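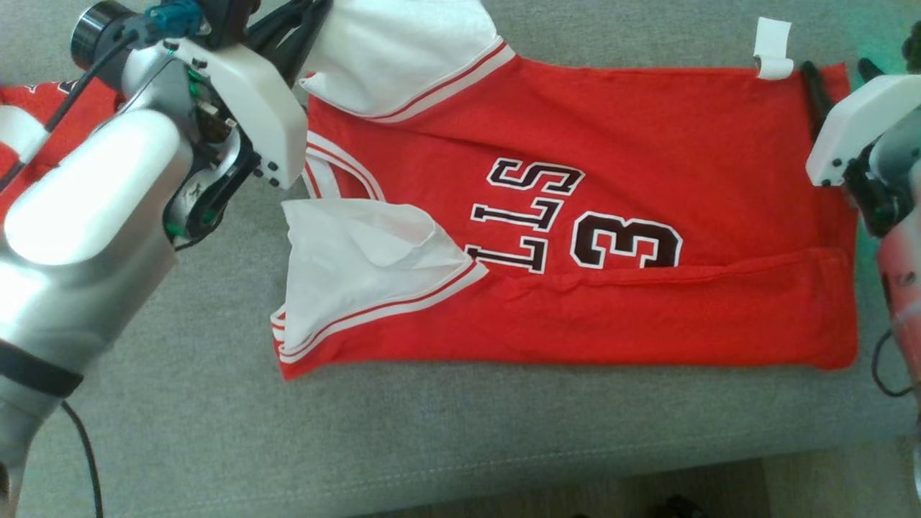 A red basketball jersey with black lettering and a numeral, both outlined in white.

Kultance was a small cassette label that put out music on tape from a rented room above a shoe repair shop in the river town of Plivmont. It was started by Lâm Huỳnh, a piano tuner by trade, and Lụa Phan, who had kept the books for a furniture dealer and who went on keeping the label's books in the same green ledgers for as long as it lasted. Collectors remember it mostly for its spoken-song tapes and for the long, friendly notes folded into each case, which sometimes ran to more words than the songs themselves.

Beginnings

Huỳnh had been recording his neighbors for years before there was any thought of a label. He owned a pair of secondhand decks and would copy a tape for anyone who brought him a blank one, and the copies were passed along until people he had never met were stopping him on the street to ask for more. Phan, a cousin of one of the singers, suggested in January of the label's first year that he might at least charge for the postage. They settled on the name Kultance over supper and never did agree on how it ought to be pronounced.

The first release was a home recording of the Triệu family singers, made in their kitchen with 2 microphones, one of them hung from a curtain rod. A kettle can be heard coming to a boil near the end of side one. The first run was 830 copies, a good many more than Phan had wanted to pay for, and it sold out by the end of the summer, mainly through grocery stores and a bus station newsstand.

Recording and duplication

Tapes were copied in real time, so an hour of music took an hour to copy, and the machines were kept going late into the evening. Huỳnh distrusted high-speed copying, which he felt took the shine off the top notes, and he would spot-check cassettes on an ordinary kitchen player, the kind his customers had at home. Later on the label bought four matched decks from Clundetti, a radio repair firm on the other side of the river, and these did nearly all of the work from then on. The Clundetti decks ran very slightly fast, and tapes from this period play a touch slow on most other machines. Some listeners have grown so fond of the lower pitch that they dislike the corrected transfers.

Labels were typed and cases were packed by hand. Early inserts are on cream paper and later ones on pale blue, the change having come when the stationer ran out of cream.

Decline and later interest

Sales fell off as compact discs took over the stores that had carried the tapes. Kultance looked into pressing discs of its own, but the smallest order the plant would take was too large, and the last new cassette was a second Triệu family program. Phan's ledgers put the sales of that final tape at 3735 copies, counting mail orders that went on arriving well after the room had been given up.

A set of transfers from the surviving masters was issued on 9 March 2024, with Huỳnh's original notes reprinted in full, spelling mistakes included. The kettle was left in.

See also
Cassette culture
Home recording
Tape duplication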